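Verstraete Craft Board, light wood
Item 3853 — sold by Doda
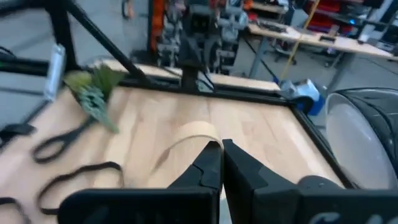
Does the board need oiling before first use?
Wipe it with a dry cloth and start working. Oil leaves marks on paper, whatever the old leaflet claimed.

Verstraete calls the surface "lifetime grade." We have had one in the shop for almost 7 years and would call it decent. The grain shows, scissors left lying on it do no harm, and a craft knife will scar it — use a mat.

The maker also says one person can fit the black metal frame in 35 minutes. Rasmus Ots needed 2 tries and a second pair of hands.

Artificial greenery, scissors and strip material not included. Next delivery in July.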